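Forty good ones before lunch

I've been meaning to write about the motherboard sessions for ages, and since July is nearly over and my hands are finally warm enough to type, this is the one!

Quick recap for anyone who missed the earlier posts. We're teaching an arm to put memory sticks into server boards by showing it. One of us drives, the arm follows, everything gets recorded, and later the policy trains on the pile. Our pile is called Lustular (Maxence Guérin named it, and he won't say what it means), and until this month it was nearly all tabletop stuff: blocks into trays, cables into clips, a lot of lids. Memory is a big jump. The slots are long and skinny, the latches have opinions, and you have to press much harder than feels polite.

My first morning on it I recorded 11 episodes and threw out 9. I kept pausing above the slot to think, and a pause is poison. The model can't see me thinking, it just sees an arm that stops for no reason, and then it learns to stop for no reason. Ashley Cheetham sat beside me and said "keep moving, even if it's slow" every time I froze, which was annoying and completely right.

By the end of that week I had a rhythm. Come over the board high, line up on the slot early, drop straight, press one end, press the other, back off the way you came. I say it under my breath. Tudur Lewis does both ends at once and gets a cleaner click than I do, so now the set has two styles in it, and we had a good long argument over whether that's a problem. We tagged them separately and we'll train with and without. I love this part of the work, when a question you've been going around in circles on turns into something you can just run overnight.

What surprised me most was how much the starting position matters. I'd been parking the arm in the same spot before every episode because it felt tidy. Joyce Mrema pulled up the starts on a plot and they were one fat dot. So now we begin from all over the place: high, low, off to the side, sometimes already close to the wrong slot so there's a recovery in there. My favourite recordings this month are all recoveries. They're ugly and they're worth gold.

We also turn the case between batches and change the lamp. The Berkholm lamp is lovely and even, and the old one throws a hard glare off anything metal, and you want both.

The view I drive from is the wrist camera, and after a few hours of it you start to know a board like your own street.

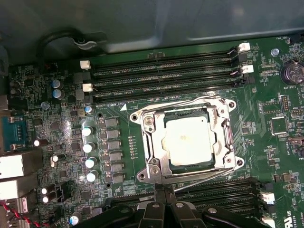 How many demonstrations do you need for one slot?

We had something that mostly worked at 40 clean episodes, all on the same slot, and it fell apart as soon as we shifted the case. Mixing slots and case angles helped far more than piling on repeats of the easy one.

Next up is the second board, which Aleksi Ahonen has promised to have on the bench by the time I'm back. I've asked for 12 episodes per slot to start and we'll see how my wrists hold up. If you're doing anything like this at home, even with a cheap little arm, please tell me how you're labelling your failed grabs. Ours are all in one folder called "hmm" and it's getting very full.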